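Visit report: Pretitz turf trial grounds, October open day

The Pretitz grounds open to the public once a year. The rest of the time the site is used for grass variety trials and surface testing, mostly on contract for golf clubs and bowling clubs that are deciding whether to reseed, resod or go over to synthetic. I went for the putting surfaces and skipped the bowling program, apart from a short look at the drainage pits.

Access is from the north gate. The signposted south gate was closed for pipe work, and the detour adds a mile on a gravel track. Check-in opened at 9:00 a.m. and the first guided walk left at 9:30. Groups were limited to 2 per hour, so anyone arriving after ten was sent to the indoor displays first. Parking was free. Sturdy shoes were requested and were needed.

The natural plots

There are 80 plots in the main block, each sown with one variety or one blend, laid out in strips running downhill so that every variety gets a dry end and a wet end. Mowing height is held the same across a strip. Labels give the variety code, the sowing month and the feeding schedule. The codes can be matched to names only with the printed key, and the key ran out before noon.

Creeping bentgrass takes up most of the block. The fescue strips are at the western side and were noticeably slower under the ball, which the guide put down to the height of cut this late in the season. Two strips of the blend sold as Pledasell had been overseeded in late summer and had not closed up. Bare soil was showing at the wet end of both. The guide's view was that the overseeding was done too late, and that the same blend sown a month earlier at the sister site had filled in by now. No figures were available for the sister site.

Disease pressure was light. Dollar spot had been recorded in the July log for the lower third of the block and treated once. The logs are kept on a clipboard at the end of each strip and visitors may read them. I would recommend doing so, as they contain more than the handout does.

Speed measurement

Green speed was shown with a ramp of the usual type: a grooved bar is raised until the ball rolls out of its notch, and the roll is measured in both directions on a level area. The average of the two directions is taken as the reading. On a slope the uphill and downhill readings differ too much for a simple average to be useful, and a correction is applied. The correction was written out on a board in the tent, and copies were promised by mail.

The demonstration on the bentgrass gave a roll of 88 inches in one direction. The return was shorter. The guide pointed out that the area had been mowed that morning but not rolled, and that a light roller pass would be expected to lengthen both readings. Moisture was taken at the same time with a two-pronged probe pushed to the depth of the root zone. Probe readings vary more over a few feet than most visitors seemed to expect, and the practice at Pretitz is to take a grid of readings per plot and discard none of them.

Synthetic surfaces

The indoor hall holds the synthetic samples. Pile height, infill type and backing are listed for each. Three suppliers were represented this year, Brerkotholm with the largest number of samples. The comparison of interest to me was between short-pile nylon without infill and a longer polypropylene pile with sand brushed in. The first is faster and more uniform when new. The second can be slowed or sped up by changing the amount of sand, but it needs regular brushing, and the sand migrates toward low spots.

Wear is tested on a drum with studs, run for 1,000 cycles before the first inspection. Samples are then measured for pile loss and seam opening. Seams were the weak point in nearly every panel on display. The Rostami adhesive used on the newer panels had held better than the tape on the older ones, though the older ones had also been through more cycles.
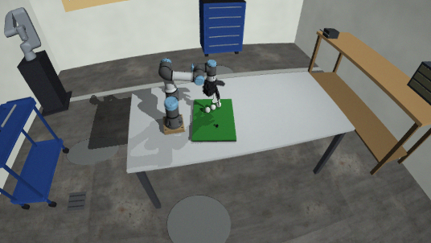

Tipene Partington disagreed with the seam results, saying that glued seams on an outdoor green fail at the base layer first and that an indoor drum test on a rigid plate will never show it. The hall staff accepted the point in part. An outdoor panel on compacted stone has been in place since spring and will be lifted next year.

There was also a discussion of heat. Synthetic greens in full sun run well above air temperature, and a short-pile surface has little to shade the backing. Watering brings the temperature down for a short time only. For clubs in hot areas the staff suggest a lighter infill and a site with afternoon shade.

Ball reaction

Short putts show up faults in a surface that long ones hide. Near the end of its roll the ball is moving slowly enough for grain, seams and stray infill to turn it. Balls are wiped between rolls, as sand stuck to the cover changes the result.
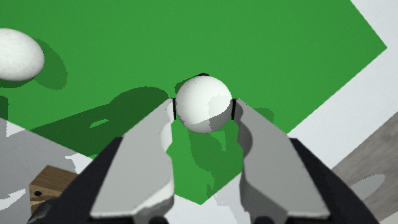 White ball over a green mat.

Practical notes

The drainage pits are worth the walk if the weather is dry. One wall of each is glazed, and the layers of sand, gravel and pipe can be seen in section. Lunch was soup and bread, served from 12:00 to 1:30 p.m. The seed exchange table had mostly lawn mixes. The afternoon talk on water budgets overran and the last walk was shortened to the upper block.

Handouts available: plot plan, speed correction sheet (by mail), infill table. The variety key is to be reprinted.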